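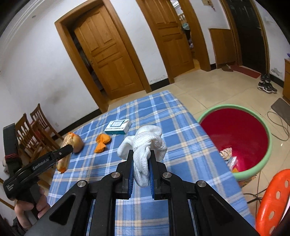
The common room got its clear-out at last, and the first item tonight was how it went and what is left to do. Short version: really well! Wiremu Dunstan opened by thanking everyone who stayed past lunch, and the room agreed it looks bigger already. The blue plaid tablecloth stays. It was put to the meeting whether to go back to the plain one, and the plain one got two votes, both from people who do the washing. The wrapped bread belongs on the kitchen side from now on and not on the work table, and the big red bucket with the green rim is the trash bucket for that room, full stop. Please don't borrow it for mopping.

Faulkner House Residents, monthly meeting
Friday, November 22, 2019, downstairs
Chair: Wiremu Dunstan
Present: 14 residents, plus the two little ones from the Sollik end of the hall
Minutes of the September meeting: read and accepted, with one fix (it was the hall light that was replaced, not the porch light)

1. Common room, continued

Cloths and towels. We have far more than we need and most of them are white, so they all get mixed up. Agreed that kitchen cloths get a blue stitch in one corner and cleaning cloths get none. Odd gloves go in the basket by the stairs until New Year and then they become rags. Marta asked if rags could be cut to one size. No objection, and Marta has the good scissors.

Cords. A long talk, this one. Anything plugged in on the tile side should run along the wall and be coiled when it is not in use. Joel will pick up clips on his next trip to the hardware store. He thinks 13 will do it and will buy a few extra.

Stools. The plastic ones are light enough for the kids to move and they do move them, all over the house. We would like them back under the table by bedtime. Good news here: the Elten family is giving us two more.

Trash. Empty the bucket when it is full, even if it is not your day. Wrappers have been drifting onto the floor mat. Candy wrappers in particular were mentioned, and there was some looking around the table.

2. Doors

The paneled doors are lovely and we are keeping them, but one sticks in damp weather. Wiremu planed the bottom edge last month and it swings much better. The other needs a new hinge screw. Still to decide: whether to re-stain the frames in spring or leave them alone. Most people like the color as it is. Carried over.

3. Holiday supper

Lots of excitement here! We will use the work table plus the folding one from Venivau Street, end to end. Bread from the usual place, sliced on the day so it doesn't dry out. Soup in both big pots. Dee would like to try the pear cake again after last year and was warmly encouraged to. Sign-up sheet is on the fridge - please write what you are bringing and not just your name.

Small gifts for the kids' table: keep it to sweets and paper things. Anyone with spare ribbon, leave it in the hall closet.

4. Money

House fund stands at $1728 after the boiler visit. That is better than we expected and leaves room for the clips, the screws and a proper shelf in the common room. Shelf approved on a show of hands. Joel and Dee to measure. Dee wants it low enough that the kids can put their own things away, and everyone thought that was a great idea.

5. Other

The clothes line pulley squeaks. Oil is under the sink.
Whoever has the large colander, it is missed.
Somebody left a very nice scarf on the banister. Ask Marta.

To do
Joel: clips, hinge screw, measuring
Marta: rags, blue thread
Dee: sign-up sheet, measuring, cake
Wiremu: folding table, ask about the soup pots
All: stools back, bucket emptied

Next meeting after the supper, day to be posted on the fridge.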